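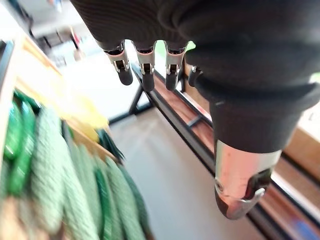
Brelley Retail Automation User Group – Help Pages

Hand covers and soft produce: is the Gikdale picking kit suitable for a small grocer?

Posted by Irén Bodnár, 2019-10-24

Our cooperative is considering the Gikdale picking kit for the preparation of customer orders. The supplier's offer covers two arms, one pair of fingered hands, fabric hand covers and a year of remote support, at a price of 3422 before tax. A simple gripper may be ordered as an alternative to the hands.

The greater part of our trade is in loose vegetables. Carrots and cucumbers do not concern me greatly. Leafy goods do, as our customers return anything with a bruised outer leaf. I should be grateful for advice on three matters: whether the hands can be used on mixed crates, whether the covers are worth having, and whether the kit requires baskets of a particular type. A decision is due in December.

Brirkness Stores

We have had the kit on trial and our view is favourable, with reservations. Root vegetables are well within its abilities, including carrots with the tops left on. Mixed crates are permitted, but the supplier's guide asks that each crate be entered separately in the stock list, and this takes longer than the sales literature suggests. Please allow for it in your staff hours.

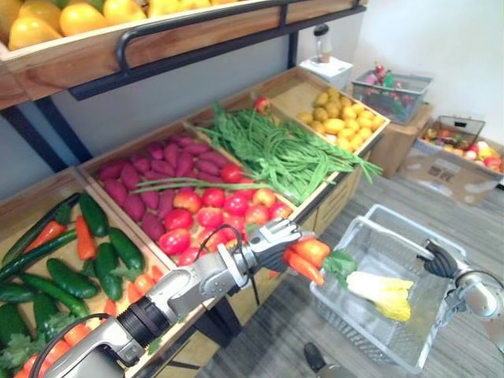 Carrots held in the hand, with the clear shopping basket alongside the display.

With regard to the covers, we would order a second set. The fabric extends over the back of the hand and the upper thumb, while the fingertips remain exposed. Soil from unwashed potatoes therefore still reaches the finger joints, and these must be wiped down at the close of each day. The covers themselves may be washed by hand – they should not be put in a dryer.

Halász

good kit but dear. ask for the trial first, they do offer one

Gyula Hegedűs

I would add to the reply from Brirkness Stores on the question of baskets. No special type is required under the terms of the offer. Both clear and slotted plastic baskets are accepted, provided that the handle can be moved clear of the opening. A fixed handle will lead to repeated stops.
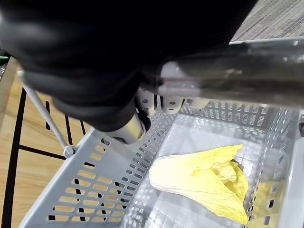 Gripper above a slotted grey basket; yellow leaf on the basket floor.

For leafy goods, I recommend that you request the low grip setting in writing when placing the order. It is not supplied as standard, and our own request was handled as a chargeable change. Loose outer leaves should be removed before the crates are filled. You may also wish to ask whether the support year begins on delivery or on first use, as the two dates were some weeks apart in our case.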